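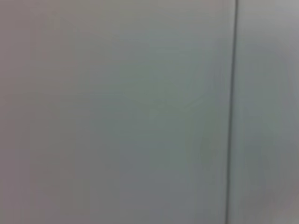 Finn Hollmann wanted to know whether the narrow gap between two panels is meant to be there or whether it closes up once everything is screwed down. It is meant to be there, we were told, and most of the first hour of the tour went on that question.

Visits > Factories and workshops > Kröger, Ullton

Next visit | All reports | Map | Contact

The open day at Kröger in Ullton was on April 17, 2018. There were 36 of us, split into three groups. Ours started in the cutting hall and went on to the paint shop, where the pale greys and greens are mixed. Hagos Belay asked about the Cotia range and heard that it comes in 102 colours, though almost all the orders are for a handful of them.

After that we saw the fitting room. Gaps are set to 3 mm with a metal gauge and checked again after a night's rest. Doors that fail go back to the bench.

Tea was in the canteen, with a decent fruit cake. The shop by the gate sells seconds, cash only. Parking is on the Geltudmont road and fills up early. The next open day is in December and places have to be booked by phone.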